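스카수타우(Skasutau) 소개

안녕하세요, 스카수타우를 쓰고 고치고 보내는 사람입니다. 소개 페이지를 좀 제대로 써 달라는 메일을 몇 번 받고도 계속 미뤘는데, 예전 글이 "공항 소식을 전합니다" 딱 한 줄이었으니 할 말이 없네요. 그래서 이번엔 길게 씁니다. 커피 한 잔 옆에 두고 읽으셔도 돼요.

스카수타우는 공항과 지방 노선 이야기를 다루는 작은 매체예요. 큰 사고나 정치 뉴스는 다른 데서 훨씬 빨리, 훨씬 많은 사람이 씁니다. 저희가 쓰는 건 그보다 한참 밑에 있는 것들이에요. 겨울 시간표에서 슬그머니 빠진 아침 편, 새벽 도착 손님은 탈 수 없는 공항버스 막차, 터미널 공사 때문에 바뀐 렌터카 반납 위치 같은 거요. 읽는 분 대부분한테는 쓸모가 없는데, 딱 그날 그 공항에 가는 분한테는 비행기 표값만큼 중요한 이야기들이죠.

어떻게 시작했냐면

처음엔 블로그였습니다. 제가 출장을 많이 다니던 시절에, 같은 공항에서 같은 실수를 자꾸 하는 게 억울해서 메모를 올리기 시작했어요. 몇 번 출구로 나가야 택시 줄이 짧은지, 환승할 때 짐을 다시 찾아야 하는지, 콘센트가 살아 있는 좌석은 어디쯤인지. 글이 41개쯤 쌓였을 때, 아니 정확히 41개였어요, 번호를 붙여 놨거든요, 그때 처음으로 모르는 분한테서 메일이 왔습니다. 제가 쓴 버스 시간이 틀렸다고요. 부끄러웠는데 한편으로는 엄청 신나더라고요. 누가 읽고 있었구나! 그날 밤에 바로 글을 고치고 맨 밑에 고친 내용을 적었습니다. 지금까지도 그 방식 그대로예요.

그러다 같이 하겠다는 사람이 생겼고, 블로그 주소로는 어디 문의를 넣어도 답이 잘 안 와서 4월에 이름을 새로 짓고 회사로 등록했습니다. 스카수타우라는 이름에 깊은 뜻은 없어요. 후보를 잔뜩 적어 놓고 소리 내어 읽어 봤는데 안내 방송에 나올 법한 이름이 이것뿐이었습니다. 전화로 부를 때마다 철자를 두 번씩 불러야 한다는 건 그땐 미처 생각을 못 했고요. 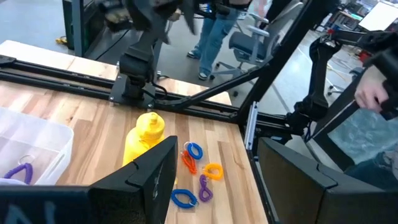 회사라고 해도 규모는 아주 작습니다. 취재하고 쓰는 사람이 저까지 셋, 홈페이지와 데이터를 맡은 사람이 하나예요. 디자인은 필요할 때마다 바깥에 부탁드립니다. 사무실은 살리나스(Salinas)라는 오래된 상가 건물 3층인데, 엘리베이터가 없어서 택배 기사님들께 늘 죄송해요. 창문을 열면 저 멀리 착륙하는 비행기가 보이는 날도 있습니다. 그걸 보고 계약한 건 아닌데, 보고 나서 계약서를 좀 대충 읽은 건 맞습니다.

지금 하는 일

제일 손이 많이 가는 건 스틸라리(Stillari)예요. 매주 아침 여섯 시에 나가는 뉴스레터고, 한 주 동안 바뀐 노선과 터미널 소식을 모아서 보내 드려요. 처음 보낼 때 구독자가 205명이었습니다. 그중 상당수가 친척이었다는 것도 밝혀 둘게요. 구독자 1000명을 넘긴 날에는 다 같이 건물 앞 칼국숫집에 가서 만두를 추가했습니다. 지금 숫자는 따로 공개하지 않아요. 숨기려는 게 아니고, 숫자를 적어 두면 제가 하루 종일 그것만 들여다보게 되더라고요.

스틸라리는 무료입니다. 광고는 한 호에 하나만 싣고, 광고인 건 광고라고 맨 위에 적습니다. 항공사나 공항에서 항공권, 숙박, 라운지 이용권을 받고 글을 쓰는 일은 안 해요. 가끔 "그냥 한번 와서 보시기만 하세요" 하는 초대가 오는데, 그것도 저희 돈으로 갈 수 있을 때만 갑니다. 그래서 못 간 데가 많습니다. 라운지 후기가 왜 이렇게 없냐고 물어보시는 분들, 이게 답이에요.

두 번째는 공항 페이지예요. 홈페이지 위쪽 메뉴에서 '공항 찾기'를 누르시면 나오는데, 현재 70곳이 올라가 있습니다. 공항마다 시내 가는 방법, 첫차와 막차, 밤에 문을 여는 식당, 짐 맡기는 곳, 휠체어나 유아차로 움직일 때 돌아가야 하는 구간을 정리해 뒀어요. 맨 아래에는 마지막으로 확인한 달이 적혀 있습니다. 그 달이 너무 옛날이다 싶으면 꼭 의심하면서 읽어 주세요. 특히 작은 공항 식당 영업시간은 비행기 한 편이 줄면 바로 바뀌기도 해서, 저희도 전화로 물어보는 수밖에 없어요. 안 받으시면 다음 날 또 걸고요.

세 번째는 결항이나 공항 폐쇄처럼 일이 크게 꼬였을 때 여는 '상황판'입니다. 폭설, 파업, 시스템 장애, 보안 문제로 터미널을 비우는 경우까지 사정은 제각각인데 공항에 발이 묶인 분이 궁금해하는 건 거의 비슷하더라고요. 지금 건물에 들어갈 수 있는지, 내 짐은 어디 있는지, 오늘 밤에 잘 곳이 있는지, 기차는 다니는지. 그래서 상황판에는 그 네 가지만 올립니다. 원인이 뭐다, 누구 책임이다 하는 건 확인되기 전에는 쓰지 않아요. 답답하다는 말씀도 듣는데 이건 바꿀 생각이 없습니다.

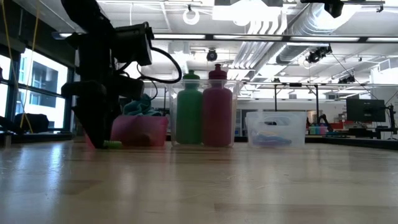 상황판에 시각이 꼭 붙어 있는 것도 같은 이유예요. "오후 3시 20분, 공항 안내 전화로 확인" 이런 식으로요. 한번은 제가 급한 마음에 다른 데 올라온 글을 보고 셔틀버스가 다시 다닌다고 적었는데, 알고 보니 전날 글이었습니다. 그걸 믿고 정류장에 나가신 분이 계셨어요. 추운 날이었고요. 사과 메일을 쓰고 나서 규칙을 새로 만들었습니다. 직접 통화했거나, 공항이나 운송사가 자기 이름으로 올린 공지를 봤거나, 현장에 있는 독자 두 분 이상이 따로따로 알려 주셨거나. 셋 중에 하나도 없으면 안 올립니다.

퍼르노프가 뭐냐고 물으시는 분들께

퍼르노프(Furnov)는 저희가 쓰는 시간표 비교 도구 이름이에요. 노선 시간표를 지난번 것과 나란히 놓고 달라진 줄에 색을 칠해 주는, 말하자면 그게 다인 프로그램입니다. 안에서만 쓰려고 만들었는데 기사 밑에 "자료: 퍼르노프"라고 써 놨더니 이걸 무슨 연구소로 아시는 분이 계시더라고요. 연구소 아닙니다! 저희 직원이 밤에 만든 거예요. 밖에 공개해 달라는 요청이 꽤 있어서 생각은 하고 있는데, 화면이 너무 못생겨서 좀 다듬어야 합니다. 준비가 되면 스틸라리에서 먼저 알려 드릴게요.

돈은 어디서 나오나요

자주 물어보시니까 그냥 다 적을게요. 스틸라리 광고, 후원 회원분들 회비, 그리고 여행사나 회사 출장 담당 부서에 보내 드리는 월간 노선 정리 자료, 이렇게입니다. 월간 자료를 사 가시는 회사라고 해서 기사를 미리 보여 드리거나 고쳐 드리지는 않아요. 후원 회원이 되시면 특별히 더 드리는 글은 없고, 해마다 종이 달력을 하나 보내 드려요. 작년 달력은 종이가 얇아서 자꾸 말린다는 의견이 많았습니다. 올해는 두꺼운 종이로 바꿨어요. 대신 봉투에 잘 안 들어가서 고생 좀 했습니다.

틀린 걸 발견하셨다면

제발 알려 주세요. 진심이에요. 공항 페이지마다 오른쪽 아래에 '고쳐 주세요' 버튼이 있고, 누르면 바로 저희 메일함으로 옵니다. 어느 공항인지, 언제 보신 건지만 적어 주시면 충분하고 사진은 있으면 좋고 없어도 괜찮아요. 고친 내용은 글 맨 밑에 달과 함께 적어 둡니다. 제보해 주신 분 이름은 원하실 때만 넣고요.

공항이나 항공사, 버스 회사에서 일하시는 분들 연락도 반갑게 받습니다. 내부 사정이 조심스러우시면 처음 메일에는 자세한 내용을 쓰지 마시고 "통화하고 싶다"라고만 보내 주세요. 저희가 방법을 여쭤볼게요. 보도자료도 보내셔도 되는데, 새 유니폼 소식은 거의 못 싣습니다. 예쁜 건 저도 알아요.

같이 일하고 싶으신 분

지금은 정해진 채용 일정이 없습니다. 다만 지방 공항 근처에 사시면서 가끔 글을 써 주실 분은 늘 찾고 있어요. 글을 많이 써 보신 분이 아니어도 되고요, 동네 공항에 불만이 구체적으로 있으신 분이면 더 좋습니다. 원고료는 글이 실리든 안 실리든 저희가 부탁드린 글이면 다 드려요. 짧게라도 최근에 공항에서 겪은 일을 하나 적어서 보내 주시면 그걸로 이력서를 대신합니다.

찾아오시는 길은 따로 안 적어 놨는데, 오시기 전에 메일만 한 통 주시면 됩니다. 취재 나가 있을 때가 많아서 그냥 오셨다가 문 앞에서 돌아가신 분이 몇 분 계셨거든요. 전화는 오전 열 시부터 오후 다섯 시까지 받고, 상황판이 열려 있는 동안에는 통화가 잘 안 될 수 있어요. 그럴 땐 메일이 더 빠릅니다. 뉴스레터 주소를 바꾸시거나 그만 받고 싶으시면 스틸라리 맨 아래 '설정' 글자를 눌러 주세요.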